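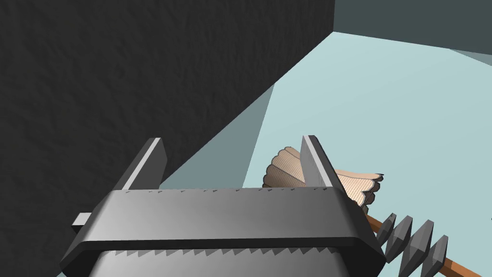

Puvel is a small text dataset of home measuring words – 272 short notes on how people size things up when they cook, sew, garden or hang a shelf. I started it with Morenike Igwe after a long, happy argument over what "a thumb" of ginger means, and it has grown into something I love working on! Every note records a phrase, the task it belongs to, and the speaker's own explanation. Some phrases lean on the body (a hand, a span, a pinch), and others lean on a ruler, with its row of tiny, evenly spaced marks like the ones along the upper rear edge of the gray gripper body. We kept both kinds, and the mix of the two in one sentence ("a hand and two inches") is my favorite part of the whole set.

What's in the files

notes.csv has one note per line, with the columns phrase, task, meaning and region. Region is blank in 58 notes where the speaker preferred to leave it out. The file sources.txt lists the 9 interview sessions.

How it was put together

Yetunde Ojo and Lawal Igwe did the interviews and typed them up. Hamidreza Rezaei checked the spelling of the phrases but left the explanations exactly as spoken, so expect some wonderful detours. Three notes are songs.

Known gaps

Sewing is very well covered, gardening much less so. More gardening notes are planned for April – if your family has a word for how deep to plant a bean, please send it in!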